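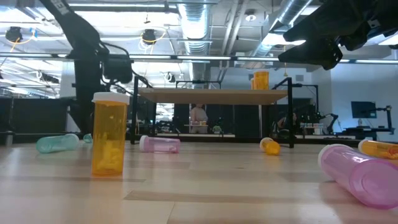 Every bottle in the house ended up in one kitchen drawer, a customer told Grudine this spring, and finding the right one meant taking all of them out.

SKAMDALE – Grudine, a maker of small household furniture, will begin selling the Konia tabletop shelf in October. Konia is a low wooden shelf on black metal legs, made for keeping prescription bottles upright and in view on a table, counter or dresser.

The shelf is deep enough for two rows of standard pill bottles. Taller bottles go at the back and smaller ones in front, with the labels facing out. The space underneath is left open and can be used for a notepad, a glasses case or a weekly pill organizer.

Grudine developed Konia with Minhas Pharmacy, which has two stores in Skamdale. Over the winter, 84 Minhas customers were given an early version of the shelf to use at home and were asked to fill out a short form at the end of the trial. The most common request was for a lower shelf that would fit under a kitchen cabinet. The legs were shortened as a result. Several customers also asked for color, and Minhas now offers refills in amber, pink and green bottles at no extra charge, so that people in the same household can each pick one.

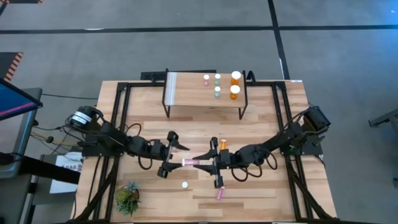
Standing the bottles up was the easy part, according to one form returned to the Minhas counter; the harder job was going through the drawer and deciding what to keep.

Minhas Pharmacy will take back expired and unwanted medicine at both stores throughout October. Customers should leave the caps on and cross out their name on the label. Liquids and needles can't be accepted.

Konia does not lock. Grudine and Minhas Pharmacy advise homes with children or pets to keep all medicine in a locked cabinet. The shelf should also be kept away from sinks, stoves and direct sunlight.

Konia will be sold at both Minhas stores and at the Grudine showroom, 1217 Mill Road, Skamdale. The price is $20. It comes assembled and can be wiped clean with a damp cloth.

Media contact: Grudine press office, Skamdale. Samples are available to reviewers on request.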